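Search articles, topics, authors

The Last Item in the Basket

Laundry has been proposed as the first full household job for robots for so long that the state of the work is easy to misjudge. Washing was automated decades ago. Drying was too. What remains is the handling between machines and shelf: pick up one item, find an edge, open it, fold it, set it down. A person does this while talking on the phone. A robot with two arms and a good model can now do it for some items, slowly.

Domard, a small automation firm, has spent 11 months on that handling. Its engineers train a policy on recordings from hand-held grippers, and they sort their results by what the cloth does to the sensor. Dark cloth is the first category. Black fabric returns little light, and at close range a fold and a shadow can produce nearly the same pixel values.
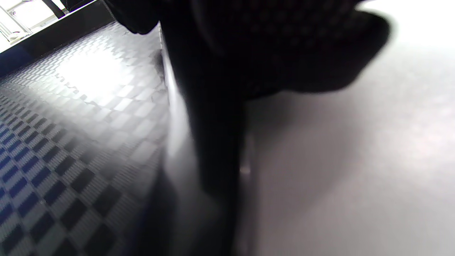
Black fabric at close range, with a checkered surface to the left.

Janka Doležal, who runs perception at the firm, treats this as an exposure problem before a learning problem. A camera that sets its exposure for a pale background loses the detail in the cloth. One that sets it for the cloth turns the background white. Her group records both settings where the hardware allows and lets the model choose. Grasp success on dark items rose after the change, though it still trails the figure for light ones.

The second category is texture. Knits and looped fabrics give the camera plenty of local detail and very little overall shape. A model can be certain that it is looking at cloth and have no estimate of which part. For a towel the error is cheap, as any corner will serve. For a sweater it decides whether the next motion unfolds the item or twists it.
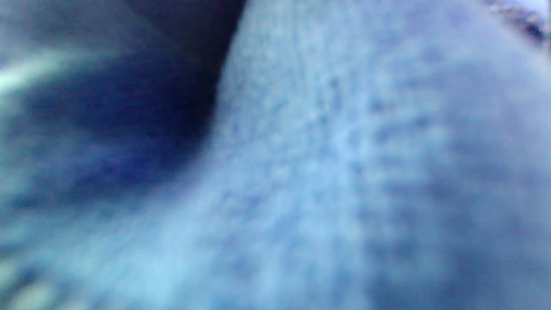

Can a home robot fold a full load of laundry today?
Some can fold part of one. Flat, regular items such as towels and pillowcases are within reach of current systems, but mixed loads still need a person to step in.

Zoriana Zakharchenko, who designs the firm's trials, uses a fixed set of 286 garments. Each attempt is scored in stages: first grasp, edge found, item opened, fold completed. The staged score matters more than the total. A system that fails at the last fold has a different defect from one that never finds the hem, and the two are repaired by different people.

Hems get particular attention. A hem is thicker than the body of a knit, its stitches run tighter, and it follows the outline of the garment. If the gripper can find one and slide along it, it will reach a corner or a seam without needing a complete model of the shape.

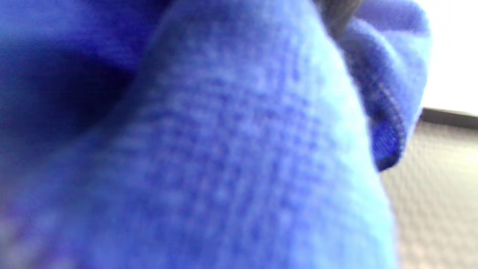

A stitched hem runs down the edge of a folded blue knit.

Sliding has its own cost. Too much force and the cloth bunches ahead of the fingers; too little and it drops. Arsen Boiko, who builds the grippers, went through 13 fingertip designs before settling on a soft pad with a shallow groove. He expects to replace it again by August. Wear changes the friction, and the policy was trained on fresh pads.

Shop floors are further along, mainly because the cloth arrives sorted. The Hrynyshyn plant, which launders work uniforms, runs one folding cell on a single style of jacket. Yevhen Antoniuk, the shift lead, reports 200 pieces on a normal morning, with one operator clearing jams. Change the style and the cell needs new recordings. A home changes the style with every item.

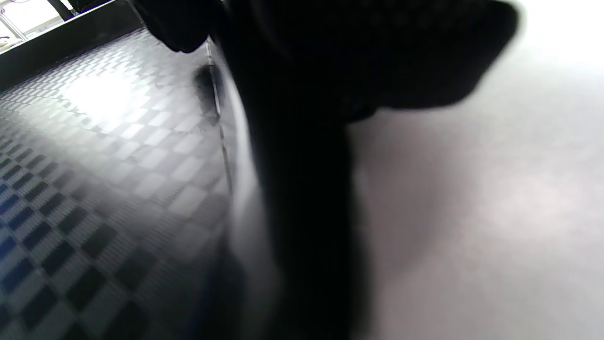 Why are hand-held grippers used to collect training data?
They let a person demonstrate a task at normal speed in an ordinary room, without moving a robot there. The recordings can then be used to train an arm fitted with matching fingers.

The approach has limits. A person holding a gripper corrects by feel, and the camera records the correction without the reason for it. Helmi Kuusisto, who reviews the Domard recordings, discards those in which the cloth covers the lens during the whole grasp. She keeps the ones in which it covers the lens only briefly, on the view that a robot will meet the same condition.

Speed is the remaining gap. The firm's present system takes several minutes for a long-sleeved shirt – a practiced adult needs well under one. Overnight operation would make that tolerable in a house. It would still leave the socks, which have to be paired, and for which the group has no trial yet.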